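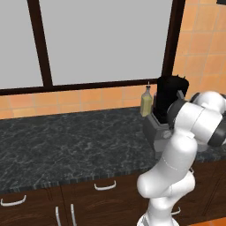 Figure 1. Cuisine de référence en image de synthèse : fenêtre au-dessus du plan de travail, mur à carreaux orange.

Accueil | Numéros | Articles | Auteurs | Contact
Dernière mise à jour : October 29, 2024

3.2. La place de la fenêtre dans les récits d'habitants

Les entretiens menés à Hanolau confirment une tendance déjà observée à Genton : lorsque l'on demande aux habitants de décrire leur cuisine, ils commencent le plus souvent par la fenêtre. Sur les 400 ménages qui ont répondu au questionnaire, 94 ont accepté de nous recevoir pour un entretien long. Le corpus transcrit comprend 1143 passages codés, dont une grande partie concerne la lumière, l'aération et la vue sur la rue.

Nous avons distingué, à la suite de Wanting Yu, l'usage déclaré et l'usage raconté de la pièce. Le premier répond à une question directe (« que faites-vous dans cette pièce ? ») et reste assez pauvre : on cuisine, on lave, on range. Le second apparaît dans les digressions. Une retraitée de Hanolau explique ainsi qu'elle épluche ses légumes debout, face à la vitre, « pour savoir qui rentre ». Un locataire de Genton dit qu'il ne ferme jamais le volet de la cuisine, même en février, alors que celui de la chambre reste baissé tout l'hiver.

Ces récits ne permettent pas de conclure que la vue détermine l'usage. Dans les immeubles du quartier Mackay, où les cuisines donnent sur une cour étroite, les personnes interrogées parlent aussi de la fenêtre, mais pour les odeurs et le bruit des voisins. L'ouverture reste donc un point d'appui du récit – y compris quand elle n'offre rien à regarder.

3.3. Les consommables et leur emplacement

Le second thème concerne les objets que l'on remplace souvent : papier, éponges, sacs, allumettes. Ils sont rarement cités de manière spontanée, et nous avons dû introduire une relance à partir de la deuxième vague. 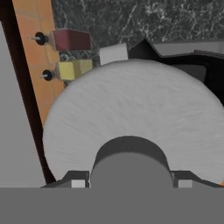
Figure 2. Image de synthèse, vue rapprochée : forme annulaire gris clair, semblable à un rouleau de papier épais vu par le bout.

Après la relance, les réponses deviennent précises. À Lostuvia, plusieurs couples ont décrit un désaccord ancien sur la place de l'essuie-tout, à gauche ou à droite de l'évier, et sur la personne qui doit remplacer le rouleau terminé. Nous interprétons ces désaccords avec prudence. Ils portent sur des objets de faible valeur, mais ils révèlent une répartition des tâches que le questionnaire seul ne faisait pas apparaître.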